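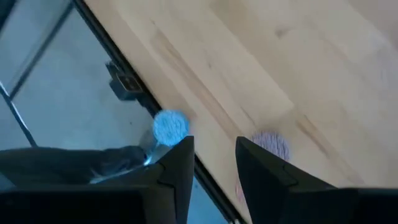

3.2 Task and data collection

The sorting task was chosen by the students in August, before the arm was mounted. Each trial starts with soft, fuzzy balls of different colors placed on the wooden tabletop. The arm has to pick up one ball of the named color and release it in a tray. Students worked in pairs. One drove the arm with the hand controller and the other reset the table and wrote down the result. Pairs switched roles after 40 trials.

Figure 2. View from the wrist camera during the sorting task. The blue ball is at the edge of the table, near the tip of the left finger. The pink ball is partly hidden by the right finger.

We recorded 879 trials over the length of the course at Linbridge. Of these, 843 were kept. The rest were dropped when the log and the video did not match, most often after a pair forgot to stop the recording between trials. We used 600 of the kept trials for training and held back the others for testing. The last recordings were made on 26/12/2019, when the lab was open to students finishing their project reports.

Positions near the edge of the table were the hardest for the class. In the first version of the task sheet, written by Bronisława Bednarek, the balls were to be placed inside a taped square well away from the edge. Two pairs asked for the square to be removed, as it made the task too easy to be worth grading. After that the balls could be placed anywhere within reach of the arm. A ball that rolled off the table counted as a failed trial and was logged with the code "E".

The wrist view also caused trouble. When the gripper is low, a finger can cover part of a ball, and students who drove from this view alone tended to close the gripper too early. Innes Matheson's group added a short pause above the ball to their procedure, and the other groups took it up later. We did not correct for this change in the data, so early and late trials differ slightly in length. Section 4.1 reports results for both periods separately.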